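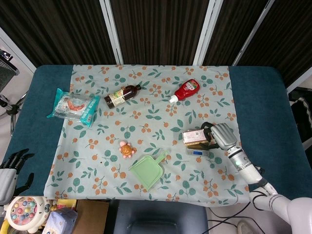
The Short Way Around

The year I turned 61 the Mavromatis bakery closed its doors, and after more years behind that counter than I care to add up I found myself with good knees, a steady pair of hands and nothing at all to do before noon. My niece saw the notice. Jestier wanted people to come out to their place on the edge of Erkine and show a machine how to put things where they belonged, no experience needed, and she read it to me over the phone in the voice she uses when she thinks a thing is funny and would also like me to do it.

So I went. They sat me in a chair with a pair of handles in front of me, and when I moved my hands, the robot moved its hands, a half breath later, like somebody learning a hymn from the person in the next pew. The young woman who trained me was very kind about it. She said the first morning was always terrible and that I shouldn't watch my own hands, I should watch the robot's, and then she went off for coffee and let me be terrible in private, which I have always remembered with gratitude.

The job was called a kitchen and cupboard set, although there was no cupboard and not much of a kitchen. You had a table with a cloth on it, a pretty one with orange fruit and green leaves (I'd have bought it for myself if I had seen it in a shop), and on the cloth you had groceries and oddments of the sort that collect in any house. You had a card telling you what to do. Weigh the box. Take the box off the scale and set it down at the side. Then you pressed the pedal to say you were finished, somebody moved everything a few inches, and you did it again. Every time through was called an example. A full set was 196 examples, and when a set was done it went off to be learned from by the program, whose name was Skulum. I thought for the first week that Skulum was a man in another office.

I was slow. I don't mind saying so. The boy at the next table, who played a great many games at home, could finish two in the time it took me to finish one, and he would whip that box off the scale as if the scale had insulted him. Mine went up gently and traveled the long way, around behind the scale, and came down gently. And then I gave it a pat. I didn't know I was doing it. I'd patted every box I ever slid across the counter at Mavromatis, just the flat of my fingers on the lid, to say there you are, that's yours now. When you have done a thing that long it lives in your wrist.

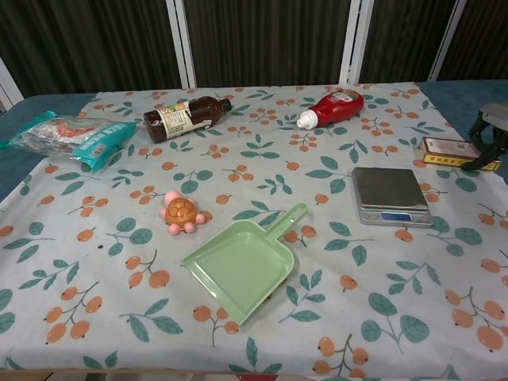

It was the pat that got me called over to the big screen, early in December, with my coat still on. The young woman had one of my examples up and had stopped it close to the end. I looked at it the way you look at a picture of your own kitchen, seeing all the things you've quit noticing: the dustpan lying out in the middle like an afterthought, the brown bottle and the red one on their sides with their caps toward each other, the little pink toy with its orange middle that I had privately been saying good morning to. The scale had nothing on it and its display was blank. Over at the right the fingers were above the little box, and I knew exactly where they were in their business, and I felt my face get warm.

"There," she said. "The box is down by then. What are you doing?"

I told her I supposed I was saying goodbye to it.

She laughed, but she wrote it down, too. Then she explained, going around the houses a bit to spare my feelings, that Skulum had no way of knowing which parts of what I did were the work and which parts were only me. It took the whole helping. If I went the long way around the scale, then the long way was the right way, as far as it could tell. If I patted the box, well. She asked if I would mind doing the next set without it, and could I maybe try the short way around while I was at it.

I said I wouldn't mind at all, and I went back to my chair and found out that I minded a good deal. Have you ever tried to leave off a thing you don't know you're doing? I'd get the box down nice as you please, and I'd think, now, hands off, and by the time I had finished thinking it the fingers were already on their way back. I spoiled 13 in a row that morning. The boy at the next table took off his headphones to watch. He suggested I sit on my hands between tries, and I told him that was fine advice for a person who didn't need them for the pedal, and he pointed out, quite politely, that the pedal was for feet.

I did get it in the end. It took me nine days, and the trick was to hum. I would hum up to the moment the box touched the cloth and then stop humming, and the stopping held my hand still somehow. I wouldn't like to have to explain it to a doctor.

After the holidays they let us watch the robot do the set without any of us at the handles. We stood in a row in our socks, because there was a rule that month about shoes and the new floor mats. The arm went out. It took hold of the box very carefully, and it came around the short way, brisk as the boy, and set it down at the side of the cloth. I had my hand over my mouth. Then the fingers opened, and lifted a little, and waited there, and came down once on the lid.

The young woman looked at her clipboard for quite a long time. "I'll have to see which set that came out of," she said, and she went to find her laptop, and the boy asked me if there was any of the walnut cake left.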